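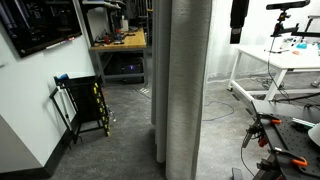 ## 3. Setting up the Gridia kit

We were given the Gridia starter kit to review, on the understanding that we would say what we thought. Josard, who sell it, describe setup as "an afternoon". They don't say whose.

The kit arrives as a camera, a stand, a calibration sheet and a licence key. The robot arm is your own problem. Ours came from the department and is older than the course.

**Mounting.** The manual wants a rigid, level surface and shows one in a very clean kitchen. We used the perforated platform and the orange-handled clamps, which held better than the suction feet in the box. The suction feet held for 23 minutes.

**Cabling.** The leads supplied are short. Any lab where the computer lives on a shelf at the other end of the room will want longer ones, and Jakton, who do the spares, charge £4 for each. Ours run across the carpet for now. Vikas Tomar has drawn up a proper cable route, and we admire it often.

**Calibration.** You move the arm through a set of poses while the software watches. It then reports either "Good" or "Try again", with no hint as to what you did wrong. Closing the curtain helped. So did restarting everything, in no particular order.

## 4. Picking trials

We ran 100 picks with small hand tools on a white table. Matt objects went well. Shiny ones were treated as holes in the universe, and the arm politely reached through them.

The older Cordier package, which we tried last March, was slower but did admit when it was lost. Gridia is confident at all times.

## 5. Cost

At £455 the kit is fair value if you already have an arm, a computer and a free term. We would buy it again with longer cables. The results table is in Appendix B, along with the suction feet's full record.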